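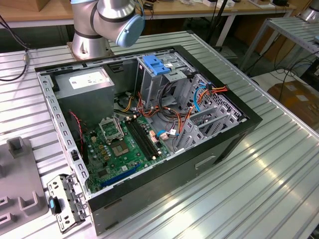 Betreff: Re: [Bastelrunde] Alten Rechner wieder flottmachen – lohnt das?

Hallo in die Runde,

am Mittwoch kam das hier über die Liste:

> ich habe noch einen alten Büro-Tower im Keller, grüne Platine,
> zwei Speicherplätze, Prozessor fehlt. Würde ihn gern als
> Ablage für Fotos und Musik nehmen. Kann man so etwas noch
> sinnvoll bestücken oder ist das rausgeworfenes Geld?
> Und muss ich das Netzteil gleich mit tauschen?

Also ich finde ja, als Ablage lohnt das fast immer! Ich sitze gerade selbst an so einer Kiste: Sockel leer, Bügel steht offen, beide Speicherbänke leer, dafür sind Netzteil und Laufwerkskäfig noch drin (der mit den blauen Plastiklaschen, die Dinger liebe ich, weil man keinen Schraubendreher suchen muss). Die Kiste stand bei der Firma Prastum im Flur und sollte in den Container.

Zum Prozessor: Schau erst nach, was auf dem Board aufgedruckt ist, und such dann die Liste der unterstützten Modelle heraus. Ich habe damals einfach irgendeinen gekauft, der mechanisch passte, und dann zwei Abende vor einem schwarzen Bildschirm gesessen. Und bitte, bitte nicht in den offenen Sockel fassen. Wenn da ein Kontakt krumm ist, bekommt man den nur mit Lupe und sehr viel Geduld wieder gerade. Beim Einlegen auf die Markierung an der Ecke achten, Prozessor fallen lässt man nicht, den legt man hin – und der Bügel darf ruhig etwas schwer gehen.

Speicher habe ich bei Bonitz aus der Grabbelkiste geholt, 11 Euro für zwei Riegel. Nimm möglichst zwei gleiche.

Netzteil: Ich würde es erst mal drinlassen. Für eine Platte und ein bisschen Dateien-Schubsen reichen die alten grauen Klötze locker. Wenn der Lüfter rasselt, dann raus damit, aber nicht aufschrauben! Meine Messung an einem ähnlichen Rechner lag im Leerlauf bei knapp 60 Watt, das ist für Dauerbetrieb schon happig, also vielleicht nur einschalten, wenn du ihn brauchst.

Was mich immer viel mehr nervt, sind die Kabel. Orange, Rot, Gelb, Schwarz, alles quer durch das Gehäuse. Ich binde die Stränge mit Klettband an den Käfig, dann kommt man später wieder ans Board.

Hat eigentlich noch jemand eine passende Slotblende übrig? Bei Simard gibt es die nur im Zehnerpack.

Viele Grüße aus der Werkstatt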